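Stop moving the wrist camera

Posted 24/09/2022 by Marisol Lozano

Quick one, between jobs. I look after the arm at Dillovbridge, the one we bought second hand from Kistorov, and I've had the same argument four times this year so I'm writing it down.

The argument is about the wrist camera. Somebody gets a bad run, the grip goes wide, and the first thing they reach for is the little hex key. Tilt the camera a touch. Slide it along the bracket. Now it looks better! Then they go home, and I get a machine whose eye no longer agrees with its hand.

My view: the camera mount should be treated like the gearbox. Closed. You don't open a gearbox on a hunch.

Eliseo Trujillo, who I share the maintenance with, thinks this is daft. His point is that the camera is a cheap part on a cheap bracket and bumps happen, so you may as well get good at redoing the calibration. Fair enough as far as it goes. He can do the whole thing before his tea goes cold. But he's one man and there's a rota, and the people on the rota mostly skip it. They nudge, they save, they move on. I have the log. Job 1808 was a nudge. Job 1835 was another nudge to undo the first one, and it went the wrong way.

What gets lost is any idea of what the view used to be. You can't compare this month with last December if the camera has moved and no one wrote down how far. Every saved picture from before the nudge is a picture from a different machine. Same arm, same serial plate, different machine.

So what do I want. Not much.

Paint the bracket screws. A line of paint across the head and onto the metal, any colour, nail varnish will do. If the line is broken, somebody's been in there. Costs nothing.

Check the boring stuff first. Fingers, cable, air, the grub screw on the coupling. In my experience the camera is the last thing to be wrong and the first thing to be blamed, probaly because it's the bit with a screen attached.

Keep one reference view. Park the arm at a known pose, save the picture, look at it before each shift. I don't care if it's an ugly picture. A messy close-up with half a room behind it is fine by me, better even, there are more edges to line up than on a blank board. Kyung-hwa Gil taught me that on the Skisura line years ago and I've never found a reason to stop.

And write it down. Date, initials, what you touched. The sheet is on the cabinet door and it has been nearly empty since we put it up.

I know how this sounds. Evaristo Arellano told me I was being precious over a part that cost less than his boots. Maybe so. We spent 900 on scrapped fixtures after that second nudge, which buys a few pairs of boots.

The other thing people say is that a locked camera means living with a view you don't like. Yes. It does. Something tall ends up in the middle of the picture and hides what's behind it, the light comes in from one side, the other side is murk. You learn to read it. You learn it a lot faster if it stays the same from one week to the next, and so does whatever software you've got looking through it.

If the mount is truely in the wrong place, fine, move it. Once, on purpose, with two people there and a full calibration after. Then paint the screws again.

Ezequiel Robles is on the rota next. Ezequiel, the hex key is in my drawer. Ask.

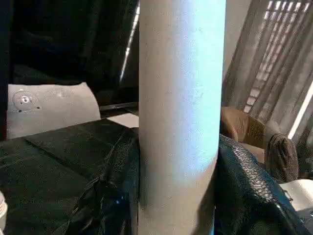
Wrist camera view, with a grey tube up the middle and the curtained window on the right.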